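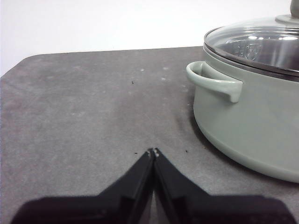
Plindside Residents' Kitchen – Minutes of the Equipment Meeting
Held Jun 30, 2021, in the dining room

1. Apologies and last minutes
Apologies were noted. The minutes of the previous meeting were agreed with one change: the figure for the new extractor filters should read £300 and not £30.

2. Report on the visit to the Vandenberghe open day
Those who went gave their report. The open day was held at the Vandenberghe works and 16 visitors were in our party's group. The coach was late both ways and the claim for parking is dealt with under item 5.

The main demonstration was of a kitchen helper arm called the Hima, sold under the Flilta name. The leaflet says it can "support the daily work of a small kitchen". The demonstration was of a green cooking pot with a glass lid, a blue plate, and a single item of food that the party took for a bread roll or a small potato. It was felt that this is some way short of the daily work of a small kitchen. We send out 40 lunches.

The party asked whether the arm was working by itself or being guided by a person. The reply was that it was "a mixture", and that the balance would change with later versions. A second request for a plain answer got the same reply in more words. Members asked for this to be minuted.

It was also asked what happens if the pot has been left in a different spot, or if someone has put a tea towel down beside it. We were told the arm "copes well with change". A request to move the pot ourselves and see was politely turned down, on the grounds of time. There was then a break of 40 minutes for coffee.

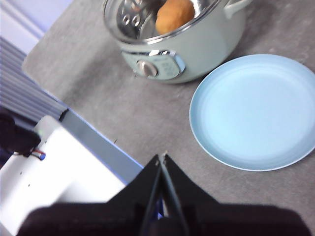 The cook wished it recorded that lifting one thing out of a steamer has never been the hard part of her morning, and that she would sooner have a second pair of hands for the deliveries and the big pans. She asked if it could peel. It was not known if it could peel.

Against this, one member said the party had gone in expecting to be unimpressed, and that the Hima might be of use to residents with weak grip who cook in their own flats. The meeting accepted the point but noted that no such resident had been asked, and that the arm takes up a good deal of worktop.

Cleaning was raised. Our own worktops are wiped down between jobs and the party wanted to know how the fingers are washed, and by whom. The guide thought there was a cover. No cover was shown.

3. Cost
The price given on the day was £1,053 a month on a three-year hire, with training extra. Repairs are included but the leaflet does not say how soon anyone would come. A works engineer said "usually quickly" – the meeting did not find this much to go on.

It was pointed out that the hire would use up the whole of the small equipment budget before the summer was out, and that the dishwasher is still leaking.

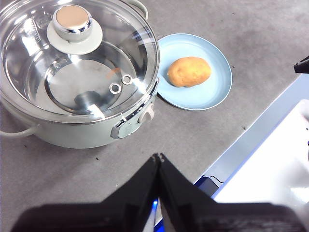 Fig. 3. Pot with its lid on and the plate beside it, Hima demonstration.

4. Decision
It was proposed that we take no further part for now. An amendment, that we write to Vandenberghe and ask for a trial in our own kitchen with our own pans and no one from the firm at the controls, was put and carried. The letter is to ask in plain terms:
– how much of the work the arm does without a person guiding it
– how often it drops things
– how it is cleaned
– what notice is needed to end the hire

If no proper answer has come by the December meeting the matter will be dropped. Nothing is to be signed in the meantime, and that includes the "expression of interest" form handed out with the coffee.

5. Other business
Parking claim agreed. Dishwasher: two quotes to be got, the last firm not to be asked again. The large colander is still missing.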